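Cerkthorpe, Wed 29 July

The bus to the Broseo open day leaves from outside the station and stops outside Broseo, which I mention because I walked. The website says the works is "a pleasant stroll from the town", and whoever wrote that has a generous idea of both strolling and pleasantness. There is a bypass. There is a stretch of bypass with no pavement. I arrived with grass seed in my socks and was given a sticker.

Broseo makes pretend food. Play vegetables for toy shops and nurseries are the bread and butter (they also make bread and butter), and there is a sideline in table settings for showrooms, where nobody is meant to eat but everyone is meant to feel they might. The building used to be a primary school, and the visitors' cloakroom still has its pegs at the height of my hip. I hung my coat on one and it lay down on the floor.

## The tour, first half

We were met by Olga Rivas, who runs the sample department and had drawn the short straw of the morning tours. There were enough of us to block a corridor. At the front was a retired couple from Ellery who had done this tour before and laughed slightly ahead of the jokes. At the back was me, and a tall man called Ansel Schumacher who buys for a chain of garden centres and wrote down the price of everything in a very small book.

The first stop was the sample store, the old assembly hall. Broseo keeps 200 vegetables in the current range, and the hall has a shelf for each family. Roots are under the stage. Leaves are by the piano. There was a piano. Anything with a seed in it goes along the far wall, tomatoes included, and I gather there have been words over the years about the tomatoes.

Olga let us handle whatever we liked, and I can report that adults given permission to pick up a toy leek will do so in silence and with great concentration. The woman from Ellery held an onion for the whole of the talk on paint. When we moved on she put it back on the wrong shelf, and Olga moved it without breaking her sentence.

The paint talk was better than it sounds. A carrot, to be believed by a three-year-old, has to be oranger than a real one. Nobody buys the accurate carrot. They made an accurate carrot once, properly pale and a bit knobbly, and it sat in the catalogue for a year looking like something you'd find behind a radiator. It now lives in Olga's desk drawer and she got it out for us. I liked it very much and would not have bought it either.

Then to the table room, which was Year Two in a former life and is where the vegetables are tried out with dishes, baskets and cloths before the catalogue people get hold of them. It was the part I'd come for. The white surface with black lines makes everything on it look like evidence. Against it the carrot is very orange indeed, deeper at the tip, with a dark green top, and beside it lies the long green one I shall be coming back to.
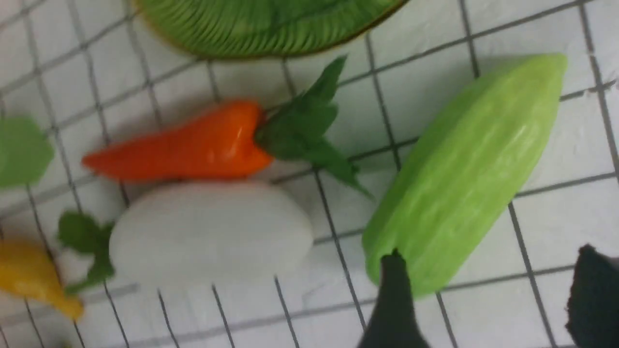

## What is it, though

I assumed cucumber. It's long, it's green, it is ridged from one end to the other and it has the blunt, cut-off sort of end that a cucumber has when it has given up. I said "cucumber" aloud, in the tone of a man naming a cucumber.

"Gourd," said Ansel Schumacher, and wrote it down.

There followed what I'd call the liveliest part of the visit. The retired couple split down the middle, he for marrow and she for cucumber. A boy in a football shirt said it was a pickle and would not be moved. Somebody raised the colour, which is a bright yellowish green and, in fairness, brighter than any cucumber I have met, though by then we had all had the paint talk and knew that colour was no evidence of anything.

Olga was appealed to. She said the catalogue calls it "long green", and that this was agreed at a meeting. She had plainly been to the meeting.

I asked whether children minded. Children, she said, call it whatever they're short of. It has been a cucumber, a boat, a telephone and, at one nursery, a baby. No child has ever asked for its proper name. The letters asking for its proper name come from grown-ups, and she keeps those in the drawer with the accurate carrot.

## Laying a table nobody will sit at

The second half of the table room belongs to Gonzalo Bravo, who arranges things. His job title is longer than that, but he arranges things. He has a basket, some dishes and a cupboard of linen, and out of these he has to get a display that looks as though somebody nice has just stepped out of the kitchen.

His favourite is the wicker basket, which comes from a shop in Fladia and has outlasted three catalogues. It has a thick rolled rim and he is particular about the lining, which is green at the moment and will be something autumnal in September. You put the lining in first, he told us, then you pull it up over the rim, then you push it down again until it stops looking like a hospital. He did this with a napkin and a spare bowl for our benefit. It took him seconds. When I was invited to have a go mine went on looking like a hospital.

The plates get more thought than any plate I own. The green glass one with the wavy outline and thin gold-coloured rim was new to the range of props this year, and Gonzalo talked about it the way some people talk about a dog they've finally got round to adopting. He would like everything to be on it. Olga would like the vegetables to be visible, and green vegetables on green glass are a known difficulty. They have reached an understanding whereby orange goes on the plate and green goes wherever it can find room.
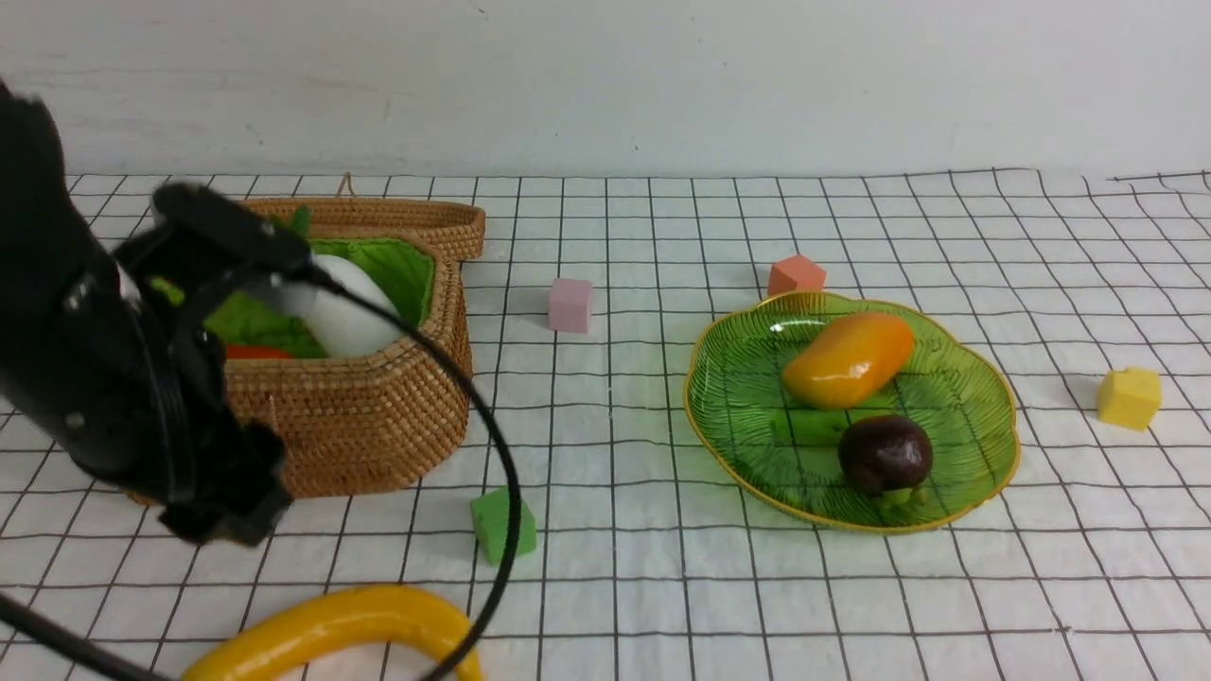 *5 min read*

Then there are the cubes. Small foam ones, in pink, yellow, green and a sort of salmon, set down here and there on the squares as if a very tidy child had been called away to tea. I took them for cheese. I'm not proud of it. They are simply cubes, Gonzalo said, and they sell rather well, and yes, people do take them for cheese. The pink ought to have put me off. Ansel Schumacher asked the price and I watched him write "cubes" and underline it.

I stayed by that table longer than the tour wanted me to. It's oddly restful, a grid with a few bright things on it. The basket had something white, round and glossy in it, and a leafy bit sticking up at the back, and I found I was thinking seriously about lunch.

## Lunch

Lunch was real, or at any rate edible. It was served in the old dinner hall by Nicanor Figueroa, who does the canteen and had made a vegetable soup for the occasion. He'd also put a bowl of Broseo radishes on the counter, next to a bowl of actual radishes, with no label on either. I won't say how I found out which was which. The boy in the football shirt saw it happen and told his mother.

The soup was good. The bread was the best thing in the building after the piano. Tea came in those green institutional cups that survive everything, and cost nothing, and tasted of having cost nothing. I had two.

There was a short speech from Rodrigo Pacheco, whose family started the firm, given from halfway up a stepladder so that the back could see. He thanked the town. He thanked the council for the new bus stop, at which I looked at my socks. He told us the first thing Broseo ever sold was a pea pod, and that they made 1,000 of them before anyone noticed that the pods didn't open. They sold them as beans.

## The shop

You leave through the shop, naturally. It's in the old headmaster's study and has a queue system that must have come with the room. I bought a carrot. The woman from Ellery bought an onion, and looked at it several times on the way to the till to make sure it was a good one. The boy got his pickle, and the till receipt, which his mother kindly let me see, said LONG GREEN.

The wavy plate isn't for sale, I did ask. Gonzalo only has the one.

## Practical notes

- Open days run from spring until September, mornings only. Book the first tour, the corridor is short of air by the third.
- Adults pay £5. Under-elevens go free, and there's a sign on the door disputing whether this includes those who are 11 today.
- Handling is encouraged in the assembly hall. In the table room, ask first, as things have been put where they are on purpose.
- Coats: bring one you can carry.
- The canteen takes cards for soup but not for bread.
- Catch the bus. The stop is directly opposite the gate and goes back to the station twice an hour, and I can recommend the seat over the rear wheel, where I sat with a carrot in my top pocket and a man across the aisle looked at it all the way into town.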